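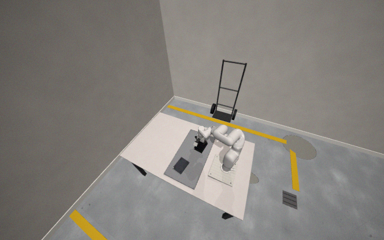

Gripper comparison in Gumis: gallery and notes

This page collects renders from the gripper work Mansa Alhassan and I did for the Abugri bench. Two parallel grippers were on the list, the Castia and the Folodetti, and we ran both on the same simulated arm before asking anyone to buy anything. All of it was done in Gumis, our in-house simulator. Page started 13/09/2020, last changed in October.

The job is small parts and sample racks on a table. The arm comes down from above, closes on a black part, lifts it and puts it somewhere else. We wanted to know three things: how far off center the gripper can arrive and still get hold of the part, how much room the fingers need on each side, and what the wrist camera can see while the fingers are closed.

We ran 2951 attempts in total. The Castia got over half of them, as it was ready first and we used it to fix the controller settings. Numbers from before the settings were fixed are not used below.

The room

The bench sits in the corner of the standard room file, with yellow lines on the floor and a hand truck against the wall. None of that touches the arm. We left it in for the camera tests, where a plain backdrop gives results that are too good. The long gray mat on the table is the work area, and every start position is on it. The base plate stays in the same place for both grippers.

Positions near the front of the mat make the arm reach farther. Both grippers did worse there, and most of that came from the wrist angle. Anyone who repeats this should check the wrist limits first.
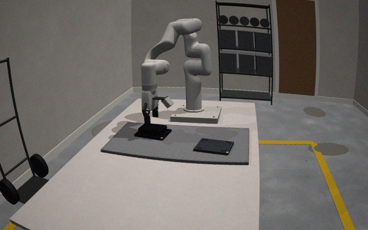
Finger clearance was the part of the test I cared about most. Both makers give an opening width, but that figure says little about the links behind the fingers, which swing outward when the gripper opens. We set the start position close to the part and moved it sideways in small steps until a finger touched the wrong thing. With the stepped block on its flat black plate, the raised section leaves something to close on, and the wide plate underneath is what the fingertips run into if the arm goes too low. The bare plate to the right was the put-down target for these runs. The Castia was happy with a fairly rough approach height. The Folodetti needed the height set closely and then did just as well.

The small gray box on the bracket beside the gripper housing stands in for the camera. It adds width on one side only, so a path that is clear from the left may not be clear from the right. We lost an afternoon to that.

Controller notes

We tried 2 closing modes on each gripper. In the first, the fingers go to a set width and stop. In the second, they close until the force reaches a limit. Force mode was better on the block for both. On the rack it made little difference, and set width was easier to tune. The Folodetti hunts a bit at low force - the fingers open and close by a tiny amount and the part drifts. Mansa thinks this is our model of the drive and she may be right.

There were 4 pad shapes in the Castia set. We kept the flat ones.

What the wrist camera gets

The rack view is a hard one for the camera. Seen along its length, the grid narrows quickly, and the far rows squeeze down to slots. The letters along the wide end come out upside down and soft. H and A at the two ends are the ones I would look for. On the numbered side, the 1 and 2 can be made out and the rest go to specks. The flat pads on both fingers stay in view next to the rack, which helps when checking whether it is straight. 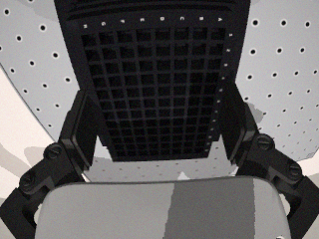
Results so far

For the rack, we compared 1126 attempts with the final settings, split evenly. The Castia dropped fewer and took longer per move. For the block there was nothing between them worth writing down.

Still to do: the same runs with the camera bracket moved to the other side, and a longer set with the Folodetti once its drive model is fixed. Korkor Boateng keeps the run logs and the settings files. Write to her if you want either one, and say which gripper you mean, as the folders look the same.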